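Tristamwood should publish its vacancies before it fills them

18 August 2019

Opinion

The town of Tristamwood has 137 appointed seats on its boards and panels. They cover zoning appeals, liquor permits, library rules, tree removal, cemetery plots, drainage, and a good many matters that reach the elected council only when something has gone wrong. The people who hold these seats are unpaid. Most of them are conscientious. My complaint is with the calendar by which they are chosen, and with the form in which that calendar is kept.

The charter says that a board member serves until the end of the stated term "and thereafter until a successor is qualified." The second half of that sentence is known as a holdover clause. Almost every town has one, and for good reason. A zoning board that loses two members on the same night may lose its quorum, and an applicant with a legal deadline cannot be told to wait until the town gets organized. The clause keeps the board running through a short gap.

It was not written to carry a member through a second full term without a vote. In Tristamwood it now does that work. A member whose term has ended keeps the seat, votes on every case, and is listed on the town website with no mark beside the name. The council takes no action, so there is no hearing. No notice goes out, so no other resident applies. When the matter finally reaches an agenda, it comes as a reappointment of someone who has been sitting the whole time, and the council is asked to confirm what has already happened.

Supporters of the present system make two arguments, and both deserve a fair reading.

The first is that applicants are scarce. Posting a vacancy that draws no one wastes staff time and embarrasses the town. There is some truth in this for the technical boards. The drainage panel asks for people who can read a grading plan, and the supply of such people with free evenings is small. But scarcity has not been tested. The town posts openings on one page of its website, under a heading that also holds bid notices and the leaf pickup map, and it takes each posting down when the application window closes. A resident who looks in the wrong month sees nothing and reasonably concludes that nothing is available.

The second argument is that experience matters. A member who has sat through six years of permit hearings knows which conditions hold up and which ones get ignored. I agree. Experience is a good reason to reappoint a person. It is a poor reason to skip the appointment. A council that wants to keep a member can say so in open session, by roll call, within a fixed number of days after the term ends. That takes ten minutes.

The neighboring town of Rivas faced the same question and settled it with a plain ordinance. The clerk there publishes a register of every appointed seat, with the date the term began, the date it ends, and the name of the appointing officer. The register is updated each February. Any seat due to expire within the following 12 months is marked. The holdover period is capped at 100 days, after which the seat is declared vacant unless the council votes to extend it for a stated reason. The reason goes into the minutes.

I attended two of the meetings at which that ordinance was debated, and the objections were the same ones now heard in Tristamwood. Boards would lose quorum. Good people would be insulted. The clerk would be buried in paperwork. In practice the first register ran to four printed pages. The council used its power to extend on three occasions, twice for the assessment board during a revaluation and once for the tree board. The extensions were dull, public, and brief, and that is how such things should go.
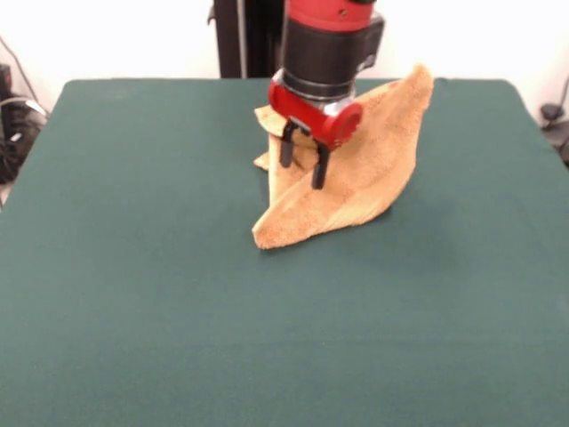
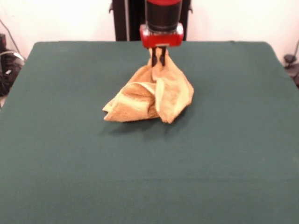 Gripper over a tan towel on a green tabletop, two views.

Tristamwood already owns most of what it would need. Three years ago the clerk's office bought a records package called Saner, which stores a start date and an end date for every officeholder. The end date is a required field. The software can produce an expiration report for any range of dates, and the clerk confirmed at the spring budget hearing that the report exists and is run for internal use. Publishing it would mean saving a file and attaching it to a web page. No new purchase is required, and no new position.

What the software cannot supply is a duty. At present nothing in the charter or the code says who must tell the council that a term has ended. The clerk regards it as the job of the appointing officer. The appointing officer, which for most boards is the mayor, regards it as a job for the board chair. The chairs have told the council in writing that they were never asked. Each of these positions can be defended from the text, and the result is that a seat can expire without one official being late.

The Tomano Road case shows where this leads. A developer applied for a variance to build on a sloping lot at the north end of the road. The appeals board denied it by a single vote. The developer's lawyer found that two of the members voting had been in holdover status for more than a year, and argued that the denial was void. The court did not agree. It held, correctly in my view, that the charter sets no limit on a holdover and that the votes counted. The town won, after paying outside counsel and waiting 243 days for the ruling. During that time the board put off three other applications that raised a similar point, and those applicants had done nothing to earn the delay.

Some council members have read the ruling as proof that the system works. I read it differently. The court said that the practice is lawful. It did not say that the practice is sound, and it noted that the remedy lies with the council. A town that relies on the lack of a limit will be asked the same question again by the next applicant with a close vote and a lawyer.

I would propose an ordinance in four parts.

First, the clerk publishes the full list of appointed seats and their dates, and keeps it up all year. Expired terms are marked as expired, in words, on the same line as the member's name.

Second, the clerk sends written notice to the mayor and the council 90 days before any term ends. The duty is given to one office by title.

Third, the mayor must send the council a name, or a written statement that no name is ready, by the date the term ends. If the mayor does neither, the council president may open the seat to applications.

Fourth, holdover service ends after 100 days unless extended by roll call vote. Actions taken by a member before that date remain valid, and the ordinance should say so directly, so that the Tomano Road argument is closed off.

The third part will draw the most opposition. It moves a small amount of power from the mayor to the council, and mayors of both parties have resisted that kind of change. I do not think the objection is strong. The mayor keeps the whole right to nominate, up to a known date. A right that can be used at any time, or never, is also a right to leave a seat in limbo, and the charter does not appear to have meant to grant that. If the mayor believes otherwise, a public hearing is the place to explain it.

There is a narrower objection from the town attorney, who has advised that a cap on holdover service may conflict with the charter's words "until a successor is qualified." On this reading, only a charter amendment could set a limit. The point is serious and should be answered before a vote. Rivas works under nearly the same language and took the view that a council may define by ordinance when a seat is vacant, so long as it does not shorten the term itself. Nobody has challenged that view there. If the attorney remains unconvinced, the first three parts can be adopted on their own, and the fourth can be placed on the ballot. A resident petition to put a charter question on the ballot needs 200 signatures, and the council can also refer one by its own vote.

I would accept the shorter version. Publication alone would change a good deal. Once an end date is printed beside a name, residents can ask about it during public comment, and would-be applicants can plan a few months ahead - which is when people decide whether they have their evenings free.

The rules subcommittee takes up its fall schedule at the next regular meeting. The holdover question has been on its pending list since the court ruled, with no date assigned. It should be given one.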